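To: country-wines list
Subject: Re: Dandelion wine, first try, is it supposed to smell like this?
Time: 9:40 pm

Welcome to the list, and what a fun post to come home to! I've been making flower wines since 2005 and dandelion is still the one I look forward to all winter, so forgive the length of this. I've put my answers in between your paragraphs.

> Hi all. New here, found the list through a flyer at the homebrew
> counter at Thibodeaux Feed & Garden. I picked dandelions from our
> back field in the spring and have a six gallon batch going, my
> first wine of any kind. I read through the archive before posting
> but the dandelion threads go in every direction.

They do, don't they. Have a look at message 1129 if you missed it. It's an old one with a subject line that just says "yellow stuff," which is why searching for dandelion doesn't bring it up. Somebody typed out their grandmother's recipe card and then the whole list argued for two weeks over raisins. Best thread we ever had. My own recipe came out of it, with less sugar and a lot more lemon.

Six gallons for a first wine, though! I love it. Most people start with a one gallon jug and then kick themselves when it's gone by New Year's. You picked a LOT of flowers for that and your thumbs must have been a sight.

> I pulled the petals off but got lazy near the end and there's
> some green in there. Then I poured boiling water over them, let
> them sit two days with a towel on top, strained, and added sugar,
> lemons, oranges and a packet of wine yeast.

A little green is fine. The green parts are where the bitterness comes from, the bit at the base most of all, and if you'd put whole heads in you would be tasting it from here to August. A few slivers from being tired at the end of the night will mostly read as a bit of backbone. I've had batches I picked perfectly clean that came out kind of blank, and I ended up adding a cup of strong black tea to give them something to stand on.

Two days is a good steep. Some of the old recipes say a week, and I wouldn't. Petals start to go off in the bucket and you can smell it happening, sort of a wet-hay smell that gets worse in a hurry.

Did you put the orange peel in with the white part on? You didn't say. If you did, that could be adding some bitterness as well. Next time take just the colored part with a vegetable peeler and squeeze the juice in separately. It's a pain and worth it.

> It bubbled like crazy for a week and then slowed way down. I
> moved it to a glass carboy. Now it smells like eggs when I put my
> nose to the airlock. Not strong but definitely eggs. Did I kill
> it? My spouse wants it out of the pantry.

You did not kill it! The egg smell is yeast that's short on food. Flowers taste lovely but there's hardly anything in them for the yeast to live on. Grapes bring plenty of their own, dandelions bring next to nothing, so the yeast gets stressed and starts putting out sulfur. Every single flower wine maker on this list has met that smell, and the pantry argument usually comes with it.

What I would do tonight or tomorrow:

Rack it into a clean carboy and let it splash a little on the way in. Normally you'd be careful not to, but this one time the splashing helps carry the smell off. Leave the sludge behind, all of it, even if it costs you a glass or two.

Check it with a hydrometer if you own one. If it's still got a good way to go, give it some yeast nutrient, following whatever the package says for six gallons. If it's nearly dry already, skip the nutrient, there's no use feeding yeast that has finished eating. If you don't own a hydrometer, please get one, they cost less than the sugar did.

Then wait a week and sniff again. Nine times out of ten it's gone or going. If it's getting stronger instead, write back and we'll talk about the next steps. I wouldn't jump to those now.

> For cleaning I used the Nollex powder they sell at the counter.
> Is that okay? The tub says lot 3221 and no date, so I don't know
> how old it is.

I've used Nollex for years and never had a problem with it. I can't tell you a thing about the lot number, so ask at the counter, they're nice people and they'll look it up. If the powder is dry and free-running I'd use it without worrying. If it has gone to a brick, I'd buy a new tub. One thing I will say is mix it fresh each time. I used to keep a bucket of the made-up stuff under the sink and top it up whenever it looked low, and I'm pretty sure that's what gave me a whole season of odd-tasting elderflower.

> How long until we can drink it? The recipe says six months. My
> neighbor says two years. And does it need to be clear first?

Both of them are right, sort of. At six months it's drinkable and a bit sharp. At a year it turns into something else entirely — honey, a little hay (good hay this time), and a smell like the inside of a warm greenhouse. I've only managed to keep one bottle for longer than two years, and it was wonderful, and I was mad at myself for drinking all the others.

So here's what I tell everyone: make up your mind now about which bottles are for drinking young and which ones you're hiding. Put the hidden ones behind something heavy. With a six gallon batch you can do both and not suffer much.

As for clearing, let it go at its own speed. Dandelion throws a fine pale haze that hangs around for ages and then drops out practically overnight, it's one of my favorite things to see in the whole hobby. You go down one morning and the carboy looks lit from inside. Cold helps a lot. Mine goes out to the back porch once the nights turn chilly (well above freezing, please, I have lost a carboy that way and spent a weekend on my knees with a sponge). Rack it again when you see a firm layer on the bottom, and again a couple of months after that.

Keep it topped up! That big air space at the shoulder of the carboy is where dandelion wine goes wrong later on. It loses that fresh smell and turns brown and flat, like an apple left on the counter. I top up with a bottle of last year's, but you don't have a last year's yet, so any plain dry white will do fine.

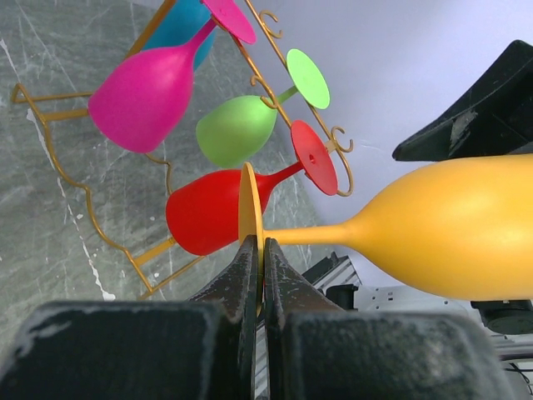
Back to sweetness for a second, because you didn't ask and you'll want to know. Taste it when it's clear and before you bottle. A lot of people expect dandelion wine to be sweet, and if yours has fermented all the way out it's going to taste pretty lean. You can sweeten it, but you have to stabilize it first and give it time to prove it's done, or you'll have corks hitting the pantry ceiling and then your spouse really will have a case. I like mine just off dry. My sister likes hers like pancake syrup. I pull off a gallon for her and sweeten that one separately and everybody's happy.

Don't judge it in a mug, either. Half of what's good about a flower wine is the smell, so pour it into something with a bowl to it, fill it less than halfway, and don't serve it ice cold. Cellar cool is plenty. I've watched people at our tastings shrug at a glass straight out of the cooler and come back for more once it had sat on the table for a while.

Speaking of which, the country wine tasting in Skiselville is on again in August, same hall by the creek, and you should come. Bring a bottle even if it's cloudy and young. There's a table for works in progress and it's the most fun table in the room, everyone hovering and guessing. Last time there was a red clover from the Sellach crowd that I'm still thinking about, and a parsnip that smelled like a gym bag and tasted like sherry. If anyone from Sellach is reading, I want that clover recipe and I've got rose hip to trade!

> Last thing, is it too late in the year to try another flower?

Goodness no. Elderflower if it's still out where you are, then red clover, then rose petals if you know they haven't been sprayed. Same rule for the dandelions, by the way, only pick where you're sure about the spraying. Your own back field is ideal. And put the nutrient in at the start this time.

Let us know how it smells after racking. And what yeast was it? That might explain the crazy first week.

Back porch end of the list,
still purple-fingered from the mulberries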